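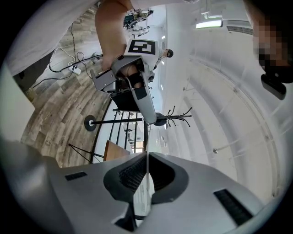
Adjoa Owusu asked me, the first week, whether learning the hand grippers meant she was training her own replacement. Fair question, and I'd sooner deal with it before the steps than after. At Nornent the packing job got split in two. The lifting went to the arm, and the people who used to lift now show it how, two hours at a stretch. Pay stayed the same. The job did change, though, and some folks miss walking the aisles.

May 2022 | Posted by the Grarora floor guide team

Section 4. Starting a teaching shift

I wrote this for people coming over from packing, so skip whatever you already know.

1. Sign in on the Nesport screen and pick your station. If your name isn't listed, see your shift lead - please don't borrow somebody else's login, it messes up the break timer.

2. Check that your gripper's marker is flat and clean. A dry cloth is plenty. No spray!

3. Squeeze the handle slowly, all the way, then let go. The fingers should close and open without catching. If they stick, put the gripper on the red shelf and take another one.

4. Look down before you step in. Power strips and cables go along the wall, and you want a clear spot to plant your feet.

5. Press Start and wait for the tone. Now do the task the way you'd do it on a normal day. I kept slowing down to be "nice" to the robot when I began, and my first 12 runs had to be thrown out.

6. Press Stop after each run. Mark it Good or Redo. Redo doesn't count against you (I asked, and I got it in writing).

Note: A full shift is 200 runs at most. Most of us land lower, and 116 is my own best day. There's no bonus for going over, so don't race.

Note: Stop for a stretch every 40 minutes. The screen will nag you, but your wrist usually knows first.

CAUTION: Stay outside the arm's reach while its light is on, even if it's standing still. It may only be waiting for its next move.

CAUTION: Keep your fingertips out of the gripper opening while you squeeze.

7. At the end, hang up your gripper, plug it in, and write anything odd in the Dağdelen log. "Felt stiff on the left" is fine. The repair crew reads every line.

If you try teaching and want to go back to packing, tell your lead before November, when the new rota gets set.

We use cookies to remember your language and station settings. Accept | Manage choices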